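The first morning the arm sorted parts on its own, Ridwan Wibisono forgot to drink his coffee.

He had spent four years in the repair room at Trullmont, and for most of them his job was boxes. Scanners came in broken, he took them apart, and every little piece had to go in the right compartment before anyone could do the interesting part. On a good day that was 570 pieces. By three o'clock his thumbs ached and he'd be seeing trays when he shut his eyes.

"Go on," said Nemetti from the next bench. "Give it something."

So he gave it something! He set out the box and sat back down, and the big gray fingers closed and lifted and swung over with such care that he held his breath. It was slow. His grandmother could have done it faster, and she would have talked the whole time. But it was doing it, and his hands were just lying there on the desk with nothing to do, like two guests who had come too early.

"What am I supposed to do now?" he asked.

Nemetti slid a dead scanner across to him, one of the old ones from the January pile, the pile they had never once reached the bottom of. "Find out what's wrong with it."

He hadn't been asked that since his training. He had the cover off before lunch, and by four he had found the crack, thin as a hair, right across the board. He whooped so loud that Yordanov came in from the hall to see who was hurt.

"It's this!" Ridwan said, holding it up to the light. "Look, it was this all along!"

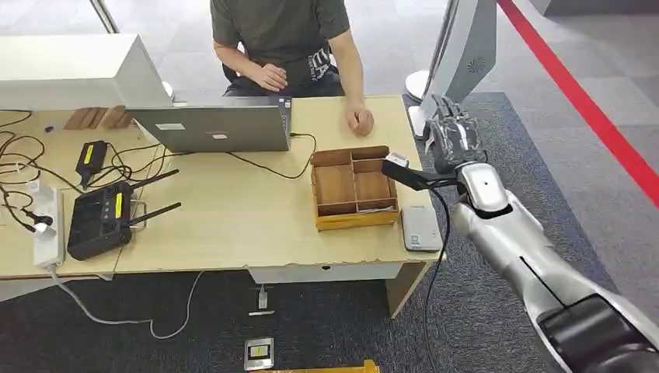 Ridwan's desk, with the arm at work over the box.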